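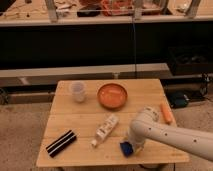
Zoriana Kuzmenko does not like to be hurried about tables. We had been talking for a good while, over tea that she kept topping up, before she got to the small square ones she sells from her shop in Voddale, and then she was hard to stop.

"People come in wanting something huge," she says, "and I always ask them what they do on an ordinary evening. Well, they sit in one corner of it! The rest is for mail." She laughs, and goes back to the subject of pale wood, which she has loved ever since her first workbench, bought in August for 42 dollars and carried home on a bus.

What she likes is a top where the planks show, with the seams running straight across, and a few everyday things left out on it – a measuring cup, a shallow orange bowl, a squeeze bottle lying wherever it was put down. "I can't warm to a bare table," she says. "Give me a bowl, even if there's nothing you want to put in it. A bowl makes you sit down."

She has sold over 200 of them by now, and she still tells every buyer the same thing about looking after the surface: a soft cloth, a little soap, and please don't fuss over the marks.

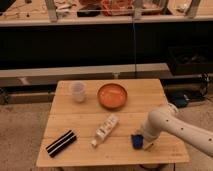

Nosipho Shezi disagrees about the marks, and told me so at some length when I stopped by the next morning. She sands hers back every year and thinks Zoriana is far too easy on people. "She'll say it's character," she told me. "I say it's eight minutes with fine paper, and then you can have your tea."

Zoriana had heard this before, of course. She poured me another cup and asked whether Nosipho had mentioned the ring she left on the shop table.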